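The rulebook for the kitchen bench at Orno's test lab in Stultbridge runs to 42 entries, and the woman who keeps it says most of them are dull. "They're things like where the cable goes," she told us. "You write one each time you lose an afternoon."

Her first rule covers the layout. Every object has a home position, and the operator checks each one before the arms are enabled.
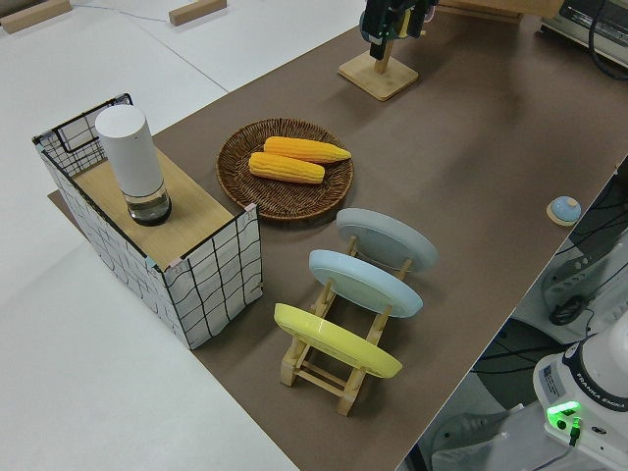 "If a plate sits in a different slot, I want that written down before the run," she said. "Afterward, people guess."

The second rule sets speed. Near dishes and open drawers, the lab caps the gripper at 50 millimeters a second. In open space it allows 800. She took both numbers from the older Drumulport procedure and saw no reason to change them.
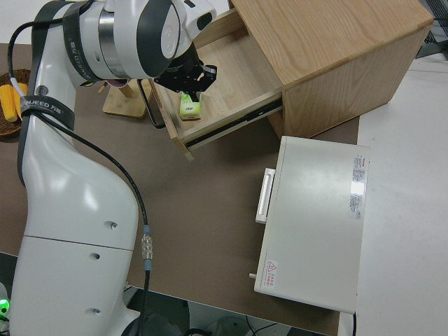

Who is allowed to stop a run?

"Anyone in the room," she said. "You don't need to be trained on the arm, and you don't have to explain yourself first. We write up the reason later."

The log held 261 stops when we visited in July. She reads each entry and marks whether a rule needs new wording. Loose cables come up often, and so do drawers left farther out than the plan calls for.
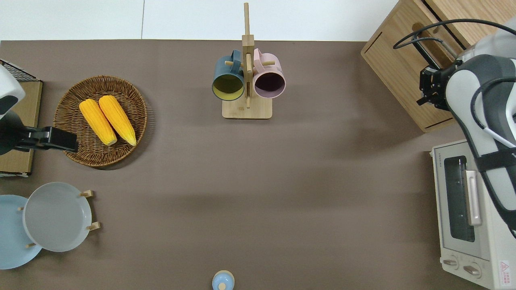
The kitchen bench at Stultbridge, with an arm on either side.

Two-arm work has its own page. Each arm gets a zone, and a task that crosses zones needs a second reader's initials.
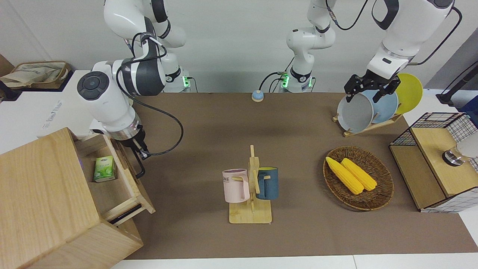 She would like other labs to borrow the page and send back corrections. Nutsugah has already asked for a copy. "They'll want to change the zones," she said. "Their table is shorter than ours."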